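椅子張りの仕事場を訪ねて　Lubis店主に聞く

椅子張り替えの工房Lubisは、駅から坂を下りた川沿いにある。もとは製麺所だった建物で、床に排水の溝が残っている。店主は張り職人になって36年。朝は9時に仕事場を開け、夕方まで作業台に向かう。今は弟子と2人で店を回している。

話を聞いたのは火曜の午後だった。作業台には座面を外したダイニングチェアが逆さに置かれ、店主は古い釘を抜きながら質問に答えた。

「最初に勤めたのは自動車のシートの工場です。同じ形を一日中縫っていました。手は速くなりましたが、古いものを開ける仕事がしたくて、近所の張り屋に頼み込みました。給料は下がりました」

その張り屋の親方は口数が少なく、教え方は見せるだけだったという。入って一年ほどは釘抜きと掃除で終わった。

「釘抜きは今でも大事だと思っています。木枠を傷めずに抜けるかどうかで、あとの仕事が変わる。前の職人がどこで力を入れて引いたかも、釘の間隔でだいたいわかります。急いでいた日もわかる。人の仕事を読む練習になりました」
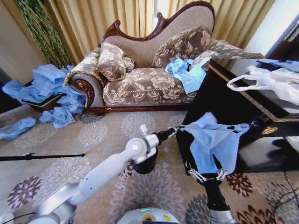 独立のきっかけは親方の引退だった。道具と足踏みのミシンを譲り受け、屋号は自分でつけた。客のつてはほとんどなく、はじめの数年は喫茶店の椅子で食べていたと店主は振り返る。

「喫茶店の椅子は数がまとまるので助かりました。ただ、店が休みの日に引き取って、次に開く朝までに戻さないといけない。夜中にやるしかないんです。冬は接着剤の乾きが遅くて困りました」

喫茶店が減ってからは、個人の依頼が中心になった。親の家を片付けていて出てきた椅子、結婚のときに買ったソファ、ピアノの椅子。見積もりを聞いて帰る人も多い。

「新しいのを買うほうが安いことは普通にあります。こちらも先に言います。それでも直すという人は、値段の話をもう家で済ませてきている。だから長く説明はしません」

Tremleyという生地の問屋とは開業以来の付き合いで、見本帳は棚の一段を占めている。花柄の生地は柄合わせで余分に要るため、無地より用尺が増える。客には必ず先に伝えるそうだ。

「背と座で花がずれていると、座るたびに気になるでしょう。背の真ん中に大きい花を置いて、そこから下へ決めていきます。逆にすると最後に背で困ります。弟子にも同じことを言いますが、一度失敗しないと覚えませんね。私もそうでした」 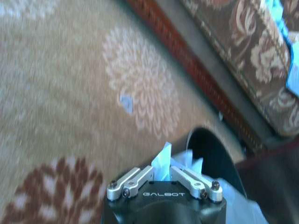 中身は開けるまでわからない

張り替えの費用で読みにくいのは中身だという。表の布が傷んでいなくても、下のウレタンが粉になっていることがある。古い洋家具では馬毛や藁、麻布が出てくる。

「馬毛は捨てません。洗って、干して、ほぐせばまた使えます。臭いが強いときは日数をもらいます。藁は状態を見て決めます。ぼろぼろなら替えますが、形が残っていれば上から足すだけで済ませることもある」

中から物が出てくることも珍しくない。硬貨、鉛筆、編み針、診察券。店主はそれを封筒に入れて椅子と一緒に返す。一度、子どもの書いた手紙が出てきて、依頼主がその場でしばらく黙っていたことがあった。

「何が書いてあったかは読んでいません。折ってありましたから」

ばねの話になると、店主の説明は細かくなった。コイルばねは麻紐で八方に締める。締めが強いと座りが硬く、弱いと片側に倒れる。紐の結び方は親方のやり方を続けているが、最後の留め方だけは自分で変えた。

「親方のは釘が一本多いんです。木の痩せた枠だと割れることがあったので、減らしました。本人に話したら、好きにしろと言われました。あれは許してくれたんだと思っています」
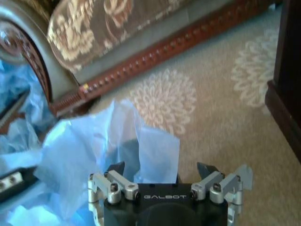 縁飾りの手配には毎回手間がかかる。房や組紐は作るところが減り、色を合わせて注文すると数か月待つ。Gallbyという輸入材料の店が廃業した在庫をまとめて引き取り、少量から分けてくれるようになって、だいぶ楽になった。

「房がほつれているだけなら、外して洗って縫い戻します。新しい房を一か所だけ付けると、そこだけ目立つ。裏側のきれいなところを前に回すこともあります。お客さんには言いますよ。黙ってやると、あとで裏を見てびっくりされるので」

弟子が来たのは三年前の春で、洋裁の学校を出て婦人服の直しをしていた人だ。ミシンは最初から店主よりうまかった。一方で、布を引く力の加減には時間がかかった。

「服の人は布をかわいそうに思うんですね。伸ばすのを怖がる。椅子の布は張ってなんぼですから、もっと引けと毎日言いました。そのうち引きすぎるようになって、今度は緩めろと言って。今はちょうどいいです」

作業場の奥では、その弟子が裁断をしていた。鋏の音がしばらく続き、止まると定規を置く音がした。店主は話の途中でも、音が止まるたびに奥へ目をやった。

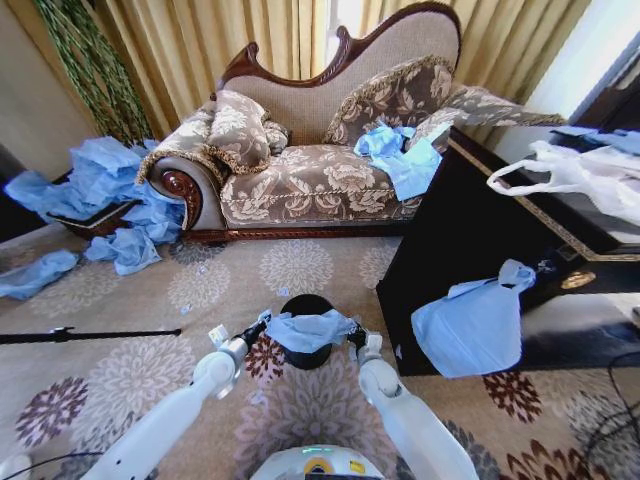 手入れについても聞いた。店主が客に頼むのは、日の当たる窓から離すことと、座る場所をときどき替えることの二つだけだ。掃除機は弱で、ブラシを外してかける。水拭きは勧めない。

「布が焼けるのは思っているより早いです。カーテンを一枚引いてもらうだけで違います。汚れのほうは、まあ、座るものですから。白いまま残したいなら座らないしかない」

市販の防水スプレーをかけてから相談に来る人もいる。しみが広がってしまうことがあるので、できればかける前に電話がほしいという。写真を送ってもらっても色は判断できないため、遠方の客には見本の布を郵送し、家の中で昼と夜に見てもらっている。

この先については、店を大きくする考えはない。弟子が独立するなら足踏みミシンを譲るつもりだが、本人は電動のほうがいいと言っているらしい。

「置き場所に困ると言われました。それもそうです。重いですから」

逆さの椅子の釘はこの日のうちに抜き終わった。座枠の角に古い割れが見つかり、店主は依頼主に電話をかけるため、手を拭いて事務机に移った。割れの補修は木工の職人に出すので、納品は一週間延びるという。

関連記事
・製麺所、銭湯、倉庫　用途を変えた建物を歩く
・生地問屋Tremleyの見本帳を見せてもらう
・足踏みミシンのベルト交換
・組紐の色合わせ、注文前に決めておくこと
・Fivachの裁ち鋏を研ぎに出した話
・ダイニングチェアの座面を自分で外すときの注意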